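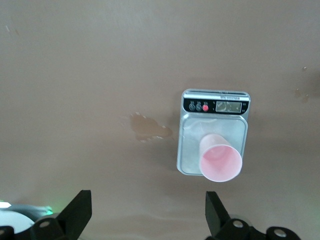

Pink cup on its side on the scale, seen from the wrist camera.

I spent most of an afternoon in December at Hosoda, the shared workshop Ifeoma Tamuno rents with two friends, learning to teach a robot arm by hand. The pitch is simple enough. You hold a small controller, the arm copies you, everything gets recorded, and once you've done it enough times the arm is supposed to manage by itself. Kotthorpe, who sell the controller, say "show it once and walk away" on the box. Ifeoma laughed when I read that out loud.

My task was a plastic cup and a kitchen scale. Cup goes on scale, arm backs off, start over. I have been putting cups on things since I was a toddler and I assumed I'd be fine. My first 10 tries were awful. There's no feeling in your fingers, so you squeeze by eye, and a light cup doesn't give you much to look at. It also tapers, so if you grab a little too high up it wants to turn in the grip. A standing cup I could sort of handle. A cup lying down was another matter, and I kept steering for the middle of the platform and ending up near the buttons. One of those is bright red and I became slightly obsessed with not hitting it.

Ifeoma's goal for the set is 100 good recordings. "Good" is the word I have trouble with. I asked who decides, and the answer is that she does, scrolling through the clips in the evening and tossing the ones she doesn't like. She kept 36 of mine, which was generous. So what the arm learns is how I move a cup when I'm tired, filtered by what she puts up with after dinner. Maybe that works. People keep telling me the mistakes average out - I'd like to see that before I believe it.

I also asked what happens with a different cup, or the scale turned sideways. More recordings, she said. Kristóf Csizmadia, who was at the next bench, told me he did 875 for a drawer with one particular handle and then somebody changed the handle. He didn't seem upset. I would have been.

To be fair, the steering does get better. By four o'clock my hands had stopped arguing with the controller and I could back the arm away without dragging the cup along. That was me learning, though. I haven't seen the arm do it alone yet. Ifeoma is training on the full set next month and says I can come and watch, and I've told her I'm bringing my own cup.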